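The drawer, the shed, the bag behind the door

Rowena Sebastian has kept every yoghurt pot since the summer. Washed, stacked, lids seperate. She wants to know where they go. So do I.

Started with a phone call. Her council collects pots but not lids, her sister's takes lids but not pots, and the leaflet through the door contradicts both. Rang the number on the leaflet. Held for ages. Got a very nice man who read me the leaflet.

So, Teris. Small town, one high street, a river that floods. The repair and swap shop there is called Clera and opened in what used to be a shoe shop. Still smells of polish. Mariann Vida runs it with Sanaa El Fassi, and between them they take in what people can't bring themselves to bin. Odd wool. Jars. Half a tea set. Last year 1579 separate drop-offs, all written in a ledger by hand, because the laptop died and was itself dropped off.

"People come in embarrassed," Mariann says. "They whisper it. I've got sixty-odd jam jars." The record is 4000 corks. Restaurant owner, retiring. Took two trips in a van and most of them are still upstairs.

What do they do with it all? Some goes to schools. Some to Abdelilah Bouazza, who mends things on a bench at the back and won't be hurried. Wool is the easy one, always wanted, unpicked and rewound by a group that meets over biscuits. Clear plastic is the hard one. Too thin to reuse much, too many kinds.
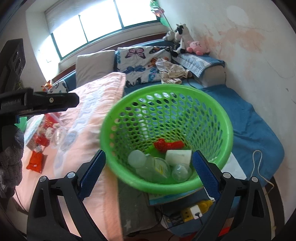

Sanaa's rule at home is one container, and when it is full you deal with it that evening. No second container. She is strict on this. Her mother, 66, has eleven and says they are all for diffrent things.

December is the worst month. Boxes, ribbon, the trays out of chocolates. By new year the queue is out past the bakery and Mariann is turning away polystyrene at the door, politely, then less politely.

I asked whether any of it makes a dent. Long pause. Kettle. Mariann said she used to lie awake over that and now she goes to bed at ten.

Rowena's pots went over in the end, on the bus, two bags. A nursery took them for seedlings. The lids came home again.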